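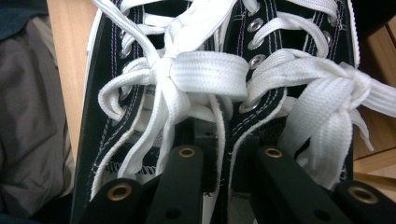 Step 4. Record the lace episodes

Shoes go on the table side by side, toes pointing the same way in every episode. For the Penry set we use black canvas high-tops with white laces. The contrast helps when you label the lace ends later.

1. Start the recording with both pairs of fingers open and the laces in view of the wrist camera. Hold still for 3 seconds.
2. Bring the fingers in from below the laces, one pair per shoe. Keep the fingertips visible the whole way.
3. Close on a lace end, not on a loop. A pull on a loop tightens the knot, and the episode has to be tagged "jam".
4. Pull slowly and straight. If the lace slips out, open, go back and grasp again in the same episode – do not stop the recording.
5. Open the fingers, back away and stop.

Vary the starting state between episodes. A neat bow on one shoe and a bunched knot on the other is a valid start, and so is a lace lying across both shoes. Do not straighten loose ends by hand once recording has begun.

Record 32 episodes per session, then change the shoes or the cloth beside them. Iolo Griffiths checks each session before upload. Failed grasps stay in the set with the tag "miss".

Step 5. Trim and upload

Cut the still section at the start down to one second. Name the folder with the session number and your initials, then copy it to the Mirura share.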